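3.2. Le tri du linge, ou comment je me suis mis à regarder les torchons

Je l'avoue tout de suite : quand j'ai commencé ce travail, le linge ne m'intéressait pas du tout. Je voulais étudier le rangement domestique en général, les placards, les tiroirs, les entrées encombrées, et puis le corpus Marulanda est arrivé avec ses 1,967 notes de terrain et j'ai vu que les gens parlaient surtout de serviettes ! Des serviettes qu'on plie, qu'on replie, qu'on abandonne en tas sur une chaise (j'en ai moi-même une, de chaise, et je ne compte pas la photographier). J'ai donc gardé 50 foyers de Flestville, dont 29 trient par couleur, et c'est d'eux que je parle dans cette section.
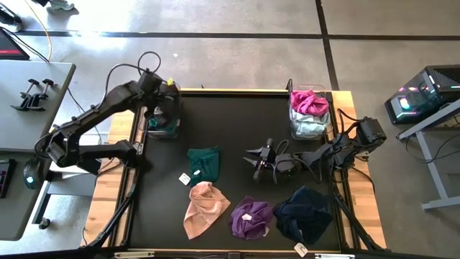 Figure 4. Linge de couleur, étalé et en bacs.

Trier par couleur, on croit savoir ce que cela veut dire, et pourtant chacun a sa frontière. Pour certains, le bleu canard va avec les verts, pour d'autres avec les foncés, et j'ai vu des couples se disputer là-dessus avec un sérieux admirable. Le bac, lui, ne tranche rien, il enregistre seulement la décision. Dans celui de droite, sur la figure 4, un tissu rose vif tout chiffonné repose sur un autre, plié, d'un bleu-vert pâle : un rangement par couleur strict les aurait séparés. Je code ce genre de cas « mixte », et je le code aussi quand le plié et le froissé cohabitent, ce que Jurnovance, mon premier outil de codage, ne permettait pas de noter. J'ai fini par ajouter une colonne à la main.

Reste la question du tas. Dans mes notes de juillet, j'écrivais « tas » pour tout ce qui n'était pas plié, et c'était paresseux. Il y a le tas qui attend, celui dans lequel on pioche, et celui qui s'est formé à côté d'une pile correcte, comme si la bonne volonté s'était arrêtée après la première pièce – c'est mon préféré. La serviette beige bien pliée de la seconde vue, avec le reste en vrac à sa droite, m'a servi d'illustration pour ce dernier type. J'appelle cela un « pliage partiel », en regardant l'état du linge et jamais l'intention, que je n'ai aucun moyen de connaître. 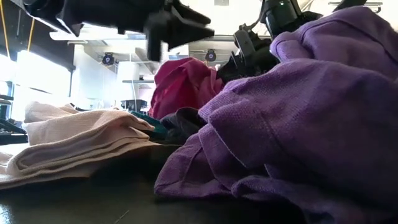 Hòa Diệp trouve ma catégorie trop généreuse : à son avis, une seule pièce pliée ne suffit pas, il en faudrait au moins deux pour parler de pliage, sinon n'importe quel tas posé près d'une serviette propre devient « partiel ». L'objection est bonne et elle m'a occupé un moment. J'ai recodé 200 notes avec sa règle, et les foyers à une seule grande serviette par personne disparaissaient presque tous de la catégorie, ce qui me gênait bien davantage. Je garde donc ma définition, avec une marque à part pour les cas à une pièce – la grille de codage complète est donnée en annexe.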